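Section 7. When the gripper drops, crushes or misses

Applies to the Ledden two-finger gripper on Temach table cells. Revised 4/9/23. 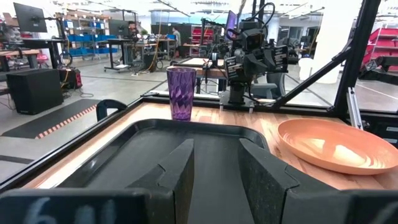 Figure 7-1. Wrist camera view, fingers over the tray, with a tumbler and a plate on the table.

Read this section before you call a failed grasp a "vision problem." Most of the reports we get use that phrase, and most of them turn out to have a finger fault behind them. The status page will not help you much. It reports a grasp as good when the motor current rises, and motor current also rises when the fingers bind, when a pad has rolled under itself, or when the fingers have closed on the rim of a tray. Treat a green status as an opinion.

7.1 Stop and make safe

1. Press the stop on the cell. Do not use the pause button in Sirko. Pause holds the last command, and the gripper will finish closing when you resume.
2. If the fingers are holding something, support it with one hand from below before you release. Keep your other hand out of the gap.
3. Switch the gripper supply off and wait until the indicator on the supply is dark.
4. If your cell has a second arm, stop that one too. The stops are linked on newer cells. Test yours anyway.

CAUTION: The fingers can move when power returns. Early firmware opened them on power-up, later firmware homes them closed, and the release notes got the change wrong. Assume they will move, in either direction.

CAUTION: Foam pads hide the pinch point. A soft face does not mean a soft grip.

7.2 Look at the fingers

5. Check that both pads face each other squarely. The inner faces are angled by design, so compare them with the drawing in Section 3 before deciding one is bent.
6. Push each finger sideways with a thumb. Any click or visible play at the base means a loose finger. Go to 7.4.
7. Press along the foam from base to tip. A pad that has come unglued lifts first at the tip, where it is hardest to see from the wrist camera.
8. Look for a shiny strip on the foam. Shiny foam has lost its grip whatever the cycle counter says. Ivov rates the pads for 2,000 closings. On the cells we service, pads used on molded plastic with a raised pattern were finished at almost 400.

Note: Do not clean pads with alcohol wipes. An earlier edition of this guide told you to. The wipes soften the glue.

7.3 Slow grasp test

Use a light plastic cup that you don't mind losing. Do not start with a flat plate. Plates lying flat give the fingers very little edge to hold, and a failed plate grasp proves nothing about the gripper.

9. Move the tray out of reach of the arm. A raised rim will catch a fingertip during a low approach, and the arm will report a successful grasp.
10. Restore power from outside the reach of the arm. Let the fingers finish homing.
11. In Sirko, choose Manual, then Gripper, then Slow. Set force to level 4. Ignore the "auto force" box and leave it unchecked.
12. Stand the cup between the fingers with the arm held still, take your hand away, and close.
13. Raise the arm a hand's width and watch the cup itself. Do not watch the screen.
14. Repeat 4 times. If the cup slips, tilts or cracks on any one of them, the test has failed. Do not average the results.

Clear tinted cups cause a separate fault. The depth reading can pass through the wall of the cup and the arm will aim behind it. If the slow test passes by hand but the automatic run closes on nothing, see Section 9. The "transparent object" setting in Sirko is supposed to cure this. We have seen it help on some cells and make no difference on others, so write down which way it was set before you change it.

7.4 Loose finger

15. Remove power again as in 7.1.
16. Take out the finger screws one side at a time, clean off the old thread lock, and refit with fresh.
17. Tighten to the value on the card supplied with the fingers. If the card and the Ivov website disagree, use the card and tell us.
18. Run 7.3 from the beginning. Recalibration alone will not clear this fault. It moves the zero point, the symptom goes away for a shift or so, and then the finger works loose again.

7.5 Before going back to automatic

Put the tray back on its marks and save the fault log to a drive. The log overwrites itself at restart on firmware older than the August release. If the fault returns the same day, leave the cell off and send the log with a note of what was being gripped.

Continue to Section 8, Cable faults at the wrist.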